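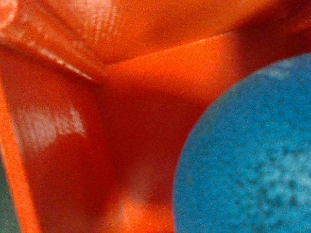

*Wrist view: blue round object against an orange plastic surface, close range.*

## Saber wrist camera — service notice

**Applies to:** Nurlow bench arms fitted with the Saber wrist camera, firmware 21
**Fault code:** 1,966 (grip target lost)
**Status:** open

At close range the picture from the Saber goes soft and a single color can fill most of the view. On firmware 21 the Kurnlow grip controller may then drop its target and keep the last descent command. The arm continues down for up to 2 seconds before the force limit trips. 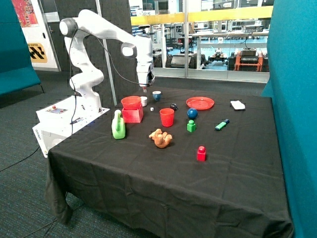
*Bench layout with mixed objects; arm at the left rear corner, gripper pointing down.*

Glossy and translucent items raise the fault more often than matte ones. Girkham stock units are affected as well.

### Until the fix ships

- Set descent speed to level 2 or lower.
- Turn off **Hold last command** in the Kurnlow menu.
- Keep hands clear of the table while the arm is powered — the force limit is not a safety stop.
- After a 1,966 fault, press stop and check the fingers for play before restarting.

Replacement firmware is due in May. Order under the camera part number; no hardware swap is needed.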